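Ticket: plum grip and the new shift pattern
Opened by: Bukola Oyelaran
Site: Rollutholm
Status: open

Hi Adelino, me again! The release delay you changed on 10 June 2018 made it into our notes, so thanks for that. The sorting line still drops soft fruit though (plums are the worst, oranges are fine), and 12 trays went back to us by hand this morning.

Funny thing is, I don't mind the hand tools at all. I used to pack all day and now I mostly show the grips how to hold things, which is way easier on my back. Piret misses the packing, and she'd like to know if she can swap back in July.

Could you look at the closing force first, then her question?

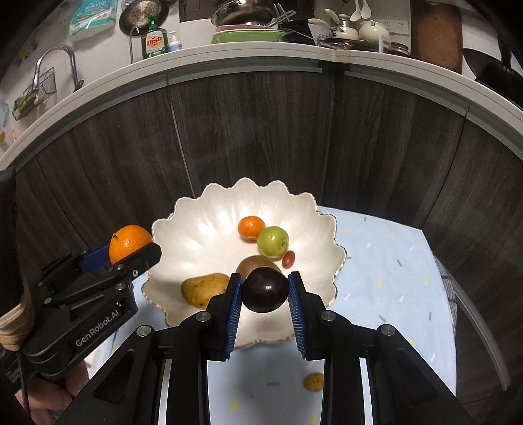 Plum and orange, both grips closed, over the white bowl.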